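Can a robot do the chores yet?
Questions we get asked most, with answers

Last updated January 27, 2019

The Grurnura help desk takes a lot of calls that start with a broken dishwasher and end with a question about robots. We repair and sell household machines, and we run the small workshop in Plutham where some of the newer ones are tried out. The answers on this page are ours and we change them when things change.

Is there a robot I can buy that does housework?

There are several that do one job each. Floor vacuums are the best known, and mowers for flat lawns are not far behind. A machine that walks or rolls through your home, picks up what is lying about and puts it away is not on sale in any shop we know of.

Why can a machine build a car but not clear my table?

On a production line the parts arrive in the same place, the same way up, every time. The machine is told where to go and goes there. Your table is different every evening. The cup has moved, the napkin is on top of the fork, and someone has left the light off. The arm has to find each thing before it can do anything about it, and the finding is the slow part.

What about folding laundry?

Cloth is hard. A shirt has no fixed shape, so the machine can't compare it with a stored picture and be done. We have tried towels at Plutham with some success. A square towel, laid out flat by a person first, took 7 minutes to fold in our last trial. Fitted sheets we have not attempted.

Can it load a dishwasher?

Plates of one size, taken from a stack, yes. Mixed crockery after a family meal, no. Glasses worry us most. The grip that holds a heavy pan safely will crack a wine glass, and choosing between the two has to be done before contact.

What about small shops and workshops?

The outlook is better there. A trade counter or packing bench has fewer kinds of object, and you can decide where they go. One of our customers, Pralton, packs boxed door fittings and has had an arm on one bench since November. It handles 13 product lines out of the 300 they stock. The rest are still packed by hand, and Pralton has no plans to change that this year.

What do the tests look like?

Smaller than people expect. Most of the work is picking up one thing and putting it somewhere else, opening a drawer, or pressing a button. If an arm can't do those on a bench, there is no sense in putting it in a kitchen.

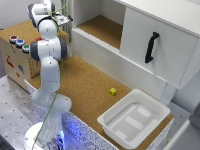

Bench set-up with the arm, a yellow cube, a white tray and a cabinet with a drawer.

How do you decide whether it has passed?

We run the same task 21 times and move the object between runs. A dropped object is a fail. So is any run where a person has to step in, even to nudge something back into reach. We don't give half marks.

Is it safe to have an arm near children or pets?

We would say no for now. The lighter arms are built to stop when they meet resistance, but a stop still comes after a bump. What the arm is holding matters too. Keep a proper barrier round it and make sure the off switch can be reached from outside.

Will it cost someone their job?

At Pralton the person who worked that bench now checks orders. We can't promise that every firm will do the same, and you should ask before signing anything.

What is Tam?

Tam is our name for the control program we use in the workshop. It is not for sale and it does not work with robot vacuums.

Should I wait before buying a new dishwasher or washing machine?

No. Any household robot in the next few years will have to use the same doors and dials that you do. Buy the machine you need. If you want to think ahead, choose one with a plain handle and buttons that can be pushed, as smooth touch panels are awkward for a gripper and not much better for wet hands.

Can I visit the workshop?

Trade customers can, by arrangement with the help desk. We don't have room for groups.

Related questions
Robot vacuums: which floors are suitable?
Replacing a dishwasher door seal
Why does my mower stop at the edge of the patio?
Bench arms for small firms: what to ask before you hire
Booking a repair visit in Plutham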